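Kisona Rule (gripper handling)

The Kisona Rule is a code of good practice for two-finger robot grippers working close to a flat surface.
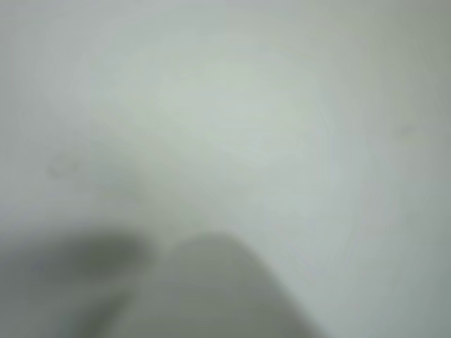 It was drafted by Estela Pereyra and Cristóbal Bravo at the Palomino workshop and first used on the Hodard packing line. Its best-known clause is wonderfully simple: a gripper must stop 70 millimeters above the surface, then finish its descent at a reduced speed. Fingers stay open until the arm has come to rest.

The rule also covers wear. Finger pads are checked every 200 cycles and the wrist is recalibrated every 235 — a schedule Bravo worked out by hand. Each check goes into a shared log, open to every operator on the line.

A second edition, released in March, added clause 301 on shared workspaces. The Nusex training course teaches both editions side by side.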